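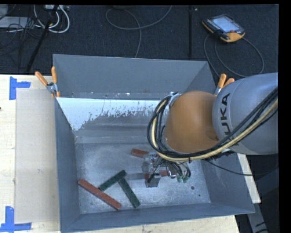 Zaline for old machines: questions people ask

What is Zaline?

Zaline is a small file transfer program for home computers of the 1980s. You run one half of it on the old machine and the other half on a modern PC, with a serial cable between them, and it moves your files across one at a time. I started it so I could rescue a box of my own school essays, and it grew from there (as these things do!).

Which computers does it run on?

The Commodore 64 and 128 are the ones I use every week, so those get the most attention. There is also a CP/M version that Pauline Goodall put together from my source, and she has been very patient about keeping it in step with mine. If you have a different machine and can write a little assembly, please do get in touch, I would love to see it spread.

What cable do I need?

A null modem cable, plus an RS-232 adapter on the Commodore side. The user port puts out 5 volt signals, and a PC serial port expects something quite different, so please don't wire the two straight together. I build my adapters from the Kikino board, and the drawing for it is in the download.

How fast is it?

I run mine at 1,200 or 2,400 baud and leave it there. You can go higher on the 128 in fast mode, but I found I was getting retries, and with all the resending it took just as long in the end. Put the kettle on and let it work.

The transfer stops at block 38. What did I do wrong?

Probably nothing at all. Version 3 had a buffer bug that showed up on longer files, and block 38 was its favorite spot. Version 7 fixes it. Make sure you update both halves, as the old PC side won't talk properly to the new Commodore side.

My text files come out with the capitals and small letters swapped.

Ah, PETSCII! Commodore machines use their own character set, and you need to tell Zaline to translate it. Press T before you start the transfer and choose "text." For programs and pictures choose "binary," or they will arrive scrambled.

Is the source included?

Yes, all of it, with comments, some of them rather chatty. You may change it and pass it around as you like. If you fix something, send me a copy and I'll add it to the next release, which I hope to have ready in April.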